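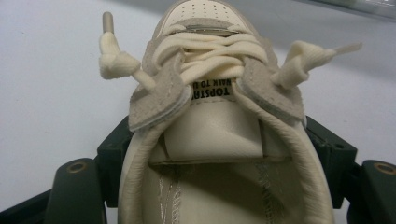

Cream leather low-top, laces still loose. Start at Step 1.

SECTION 6: LACING, CLEANING AND STORING LOW-TOP SNEAKERS

Welcome to my favorite section of the Drirko Home Shoe Care Guide! If you have only ever wiped your sneakers with whatever towel was closest, you are in for a good time. A leather low-top with suede trim is a great shoe to learn on. You get smooth leather, soft brushed suede, perforations and flat laces all on one shoe, and each one likes to be treated a little differently.

Set aside one evening for the full routine the first time. After that, the quick version at the end of this section takes 10 minutes a pair.

6.1 What you need

Drirko soft brush (the one with the light bristles)
Drirko suede brush
Drestix leather cleaner, small bottle
Two clean cotton cloths, white or undyed
A bowl of lukewarm water
A mesh laundry bag for the laces
Plain white paper for stuffing
Shoe trees, if you own them

NOTE: Use white cloths. Colored ones can leave dye behind on cream leather, and it is a pain to get out. Newspaper does the same thing to the lining.

6.2 Taking the laces out

1. Put the shoe on a clean, light surface with good light overhead. You will spot scuffs much faster this way.

2. Undo any knots near the lace ends first. Flat laces love to twist themselves into small, stubborn loops. Push the knot toward itself to loosen it, then work it open with your fingertips. Don't yank on the aglet (the little hard tip). If it pulls off, the lace will fray and threading it again turns into a real chore.

3. Loosen the laces from the top pair of eyelets down, one row at a time.

4. Pull the laces free and put them in the mesh bag.

5. Fold the two eyestay flaps outward. On suede flaps, hold them close to the stitching and ease them open.

CAUTION: Never bend a suede flap back on itself and leave it that way overnight. The crease may stay.

6.3 Washing the laces

1. Mix a drop of mild dish soap into the lukewarm water.

2. Swish the laces around, then let them soak for 19 minutes. (Everaldo Miranda, who wrote the first edition of this guide, timed it with his egg timer and we have never changed the number.)

3. Run each lace between your finger and thumb from the middle out to both tips.

4. Rinse until the water stays clear.

5. Lay the laces flat on a dry cloth and smooth them with your palm. A lace that dries flat will lie flat on the shoe, and it looks so much better!

NOTE: Some laces are a slightly warmer off-white than the leather they come with. Don't reach for bleach to make them match. It weakens the fabric and can turn it yellow. If you want a brighter lace, the Ornmont flat lace in Natural or Snow will fit most low-tops.

6.4 Cleaning the smooth leather

1. Brush off dry dirt with the soft brush. Go from the toe toward the heel and don't forget the seam where the upper meets the sole.

2. Put a small amount of Drestix cleaner on a damp cloth. A spot the size of a pea does one whole shoe.

3. Wipe in small circles. Start at the heel, where any color change will show least, and check the cloth before moving on.

4. At the toe box, slow down. If the leather is perforated, dab lightly over the holes so the cleaner stays out of them. Should a few get clogged, wait until they dry and then go over them with the dry soft brush. A wooden toothpick is fine for a single stubborn hole.

5. Wipe again with a cloth dampened with plain water.

6. Let the shoe air dry for at least 6 hours, away from heaters and direct sun.

CAUTION: Shoes with a metallic strip or other metallic trim need a dry cloth only on that part. Cleaner can dull the shine.

6.5 Brushing the suede

Suede is the fun part. You really can see it come back to life under the brush!

1. Make sure the suede is completely dry.

2. Brush in one direction only with short, light strokes.

3. For a flattened or shiny patch, brush back and forth a few times to lift the nap, then finish in the original direction.

4. Rub dry marks gently with a clean white pencil eraser, then brush again.

5. Keep clear of the cut edges where the suede meets the lining. A few soft strokes along the edge are plenty.

CAUTION: Keep leather cleaner off the suede. If some gets on, blot it right away with a dry cloth and leave it alone until it has dried.

6.6 Lacing up again

1. Find the middle of the lace by holding the tips together.

2. Starting at the eyelets closest to the toe, feed both tips through and pull until the two sides are even.

3. Cross over and go up one row. Before you pull the lace down, turn it so that the flat side faces up. Do this at every row.

4. Keep the tongue centered as you go. Give it a small tug upward every second row.

5. Leave the laces snug but easy. Put the shoe on, stand up, and only then tighten from the toe toward the ankle.

6. Tie, or tuck the ends inside if you prefer a loose look.

NOTE: If one end comes out longer than the other, go back to the first row and shift the lace there. Pulling harder at the top won't fix it and will drag the flaps out of line.

6.7 Storing

1. Stuff the toe with plain white paper or put in a shoe tree. Fill it just enough to hold the shape.

2. Loosen the laces a little so the flaps can lie in their natural position.

3. Place the pair side by side with the soles down. For boxes, we like the Miranda 708, which has air holes at both ends and enough height for a low-top with a shoe tree in it.

4. Write the style and color on the short side of the box.

Shoes that go away in fall should come out for a look in February. Air them for an afternoon, brush the suede, change the paper, and put them back.

CAUTION: Don't store leather or suede in a sealed plastic bag. Moisture gets trapped and mildew can start.

6.8 The quick version

For a pair you wear every week:

Loosen the laces but leave them in.
Soft brush on the leather, suede brush on the flaps.
Damp cloth on the sole edge and heel.
Straighten any twisted laces.
Paper in the toes overnight.

6.9 Troubleshooting

Laces keep coming out bunched over the throat: they are too long or were threaded with twists. Go back to 6.6, Step 3.

Leather looks streaky: too much cleaner. Wipe with a water-damp cloth and let it dry, then check again.

Suede feels stiff: it probably got wet. Once dry, brush back and forth until it softens, then finish in one direction.

Aglet is missing: wrap the tip tightly with clear tape and trim it at an angle. It will get you through lacing, and you can replace the lace later.

Collar lining smells stale: leave the shoe wide open in moving air overnight. Skip the perfume sprays, which can stain a light lining.

For canvas and knit uppers, go on to Section 7.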